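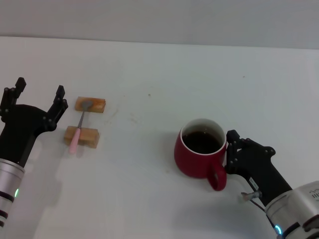

Esstisch Urkero von Dorau im Test: Was hält eine weiße Platte aus?

Von Bronisława Sadowski, 19. Juli 2018

Einen weißen Tisch wollte ich schon lange haben, noch aus der Zeit, als ich in einer sehr dunklen Wohnung im Erdgeschoss lebte. Im März habe ich den Urkero bestellt, in der matten Ausführung. Es gibt ihn auch glänzend, aber auf Glanz sieht man jeden Finger, das kannte ich von der Küchenfront meiner Schwester.

Lieferung und Aufbau

Der Tisch kam in zwei Paketen. Die Platte war gut verpackt, das Gestell weniger gut, an einem Bein war der Lack an der Innenseite abgeplatzt. Ich habe es nicht reklamiert, man sieht die Stelle nur, wenn man auf dem Boden liegt. Die Anleitung hat sechs Schritte und fast keinen Text. Bei Schritt vier muss man aufpassen: die langen Schrauben gehören nach außen, auf der Zeichnung sehen aber beide Sorten gleich aus. Ich habe zuerst die kurzen genommen und musste alles wieder aufmachen. Ein Inbusschlüssel liegt dabei, er ist weich und war nach dem zweiten Bein rund. Bitte nehmen Sie einen eigenen.

Zum Umdrehen braucht man eine zweite Person. Allein geht es vielleicht, aber ich würde es nicht versuchen.

Im Alltag

Der Tisch steht fest. Mein alter Tisch von Onell hat bei jedem Brotschneiden gewackelt, und ich hatte mich so daran gewöhnt, dass mir die Ruhe am Anfang fast komisch vorkam. Die Höhe passt gut zu normalen Stühlen. Wer Stühle mit Armlehnen hat, sollte vorher messen, denn unter der Platte läuft eine Zarge, und meine Armlehnen stoßen dort an. Ich lasse diese zwei Stühle jetzt am Kopfende stehen.

Die Kanten sind leicht gerundet, angenehm für die Unterarme, wenn man lange schreibt. Ich sitze viel am Tisch und übersetze, meistens am Abend, und das matte Weiß blendet unter der Lampe nicht. Dafür bekommt der Tisch von mir den größten Pluspunkt.

Flecken

Jetzt zum schwierigen Teil. Der Hersteller schreibt »pflegeleicht«. Das stimmt für Wasser, Milch, Mehl und für die meisten Soßen, wenn man gleich wischt. Bei schwarzem Tee und Kurkuma stimmt es nicht. Ein Ring von der Teetasse, der über Nacht geblieben ist, war am Morgen bräunlich und ist nach mehrmaligem Putzen heller geworden, aber nicht verschwunden. Mit Kurkuma war es schlimmer – da hilft nach meiner Erfahrung nur Geduld und Sonne.

Ich habe probiert: Spülmittel, Natron mit wenig Wasser und den Schmutzradierer von Tanner. Spülmittel reicht für Fett. Natron hat den Teering am besten aufgehellt. Der Schmutzradierer nimmt zwar am meisten weg, macht aber die Oberfläche an der Stelle ein bisschen glänzend, und auf einer matten Platte stört mich das mehr als der Fleck. Bleistift geht übrigens mit einem gewöhnlichen Radiergummi sehr gut ab.

Kratzer habe ich bis jetzt einen, von einer Tonschale ohne Filz.

Hitze habe ich nicht absichtlich geprüft. Der Hersteller rät zu Untersetzern, und ich halte mich daran.

Kundendienst

Wegen der Flecken habe ich an Dorau geschrieben. Die Antwort kam nach zwei Tagen und war freundlich, nur stand darin dasselbe wie im Pflegeheft. Eine Ersatzplatte kann man einzeln kaufen, der Versand kostet 50 Euro extra. Das finde ich viel.

Mein Urteil

Für ein Arbeitszimmer oder für Leute, die sofort wischen, empfehle ich den Urkero gern. Für eine Familie mit kleinen Kindern würde ich eher die graue Platte nehmen, die es zum gleichen Preis gibt. Ich gebe vier von fünf Sternen, den fünften hätte er mit einem besseren Inbusschlüssel auch nicht bekommen, dafür mit einer ehrlicheren Beschreibung der Oberfläche.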